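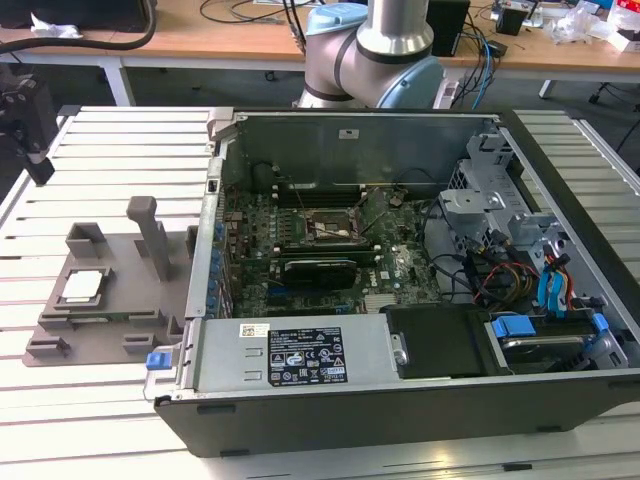

**1/** The Otmont automation laboratory has completed its first comparison of two grippers for desktop computer disassembly. The task under review was processor removal and placement. Results follow in this thread.

**2/** The grippers are listed in our records as Bidivik and Tierney. Each was mounted on the same arm and ran the same program, with the same Bandik controller. Finger pads were replaced before every session.

**3/** Each gripper was given 55 attempts. An attempt was counted as complete when the processor had been lifted clear of the socket and set down in the pocket of the fixture plate, with no correction by staff.

**4/** Bidivik completed 47 attempts. In 4 of the remaining 8, the chip was released early and came to rest on the edge of the pocket. The others were stopped by the force limit during approach.

**5/** Tierney completed 46, leaving 9 that did not meet the standard. Its wider fingers had less room beside the raised retention frame, and most of its stops occurred there.

**6/** A difference of one attempt does not support a ranking. We have therefore made no purchase recommendation at this stage.

**7/** The fixture plate will be revised before the next round. The pocket will receive a shallow lead-in on all sides, and the corner tabs will be shortened. Both grippers will be tested on the new plate.

**8/** Memory modules and drive carriers are outside the scope of this comparison. They will be addressed separately, with a different set of fingers.

**9/** The second round begins in October. Partner sites wishing to submit finger designs should send drawings to the laboratory office by noon on Tuesday.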